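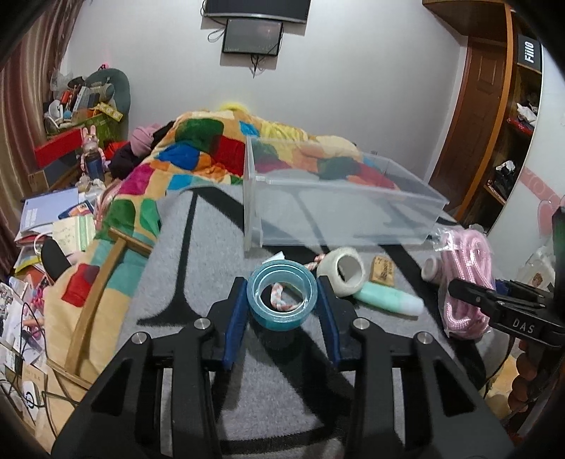

One regular at the Grumosel bakery remarked on the morning the new sign went up that she had walked past the place for years believing it sold carpets. She was only half joking, according to the people in line behind her, and several of them admitted that they had made the same mistake when they first moved to the neighborhood.

News > Local Business > Storefronts

The old lettering over the bakery window had been there through three different tenants, each of whom painted over part of it and left the rest. By last winter it read as a jumble of faded capitals, with the tail end of a phone number that no longer rang anywhere. All of that is gone now. In its place is a long cream fascia with the bakery's name in deep green, large enough to read from the bus stop across the street, and a smaller hanging sign at right angles to the wall for people coming along the sidewalk.

The work is the first to be finished under Resura, the storefront lettering program that opened for applications in February. The idea is a simple one, and it has been a pleasure to watch it take hold. Any independent shop on the four blocks between the library and the old rail depot can apply for help with a new sign, and the program pays half the cost up to $500. The owner pays the rest and has the final say on color and wording, within a short set of rules about size and lighting that fits on one sheet of paper.

There is money in the pot for 10 shops this year. Seven have been approved so far, and three more applications are being looked over, so anyone who has been meaning to get around to it would do well to get around to it soon.

The signs are being made by Nikolovski, the shop on the depot side that has been cutting and painting letters for local businesses for longer than most of us have been shopping there. Owners who have used them before will know how it goes: you come in with a name and a vague notion of blue, you are given a cup of coffee, and an hour later you have had a long and surprisingly enjoyable talk about how far apart two letters ought to sit. Resura leaves owners free to use another sign maker if they like, though all seven of the approved shops have gone with Nikolovski.

Next on the list is Tuna, the little lunch counter beside the laundromat, which (as its regulars will gladly tell you) serves a good deal besides fish. Its owners have been fretting over that very point. An early sketch had a large silver fish swimming through the name, and it was a handsome fish, but it did nothing to let passersby know about the soup or the grilled cheese. The version they have settled on keeps the name in plain rounded letters, with "soups, sandwiches, coffee" on a line underneath. The fish has moved to the glass of the door, where it is a good bit smaller and seems quite content. Opening hours will go just below it, at eye level, and that alone should save the staff from answering the same question through the mail slot every Monday morning.

After Tuna come the shoe repair shop, the pet supply store and the upstairs piano studio, whose students have been known to ring the dentist's bell by mistake. The studio is getting a street-level panel with an arrow. The dentist is said to be delighted.

Total spending on the first seven signs comes to $2,107 from the program's side, a little less than had been set aside, as several shops wanted only window lettering or a fresh coat of paint on a board they already had. Some of the savings will go toward small repairs, such as rusted brackets and burned-out bulbs, with up to $200 for each shop that needs them. Owners don't have to order a new sign to ask for repair money.

A display of the sketches, including a few that didn't make it, opens in the library lobby on Thu 16 May and will stay up through the end of the month. It is well worth stopping in, if only to see the silver fish at its full size. Application forms are in a tray at the front desk, and finished ones can be left in the same spot or dropped off at the Nikolovski counter during shop hours.

As for the bakery, the rye was sold out before noon on the day the sign went up, and the staff have started putting a second batch in the oven on weekdays.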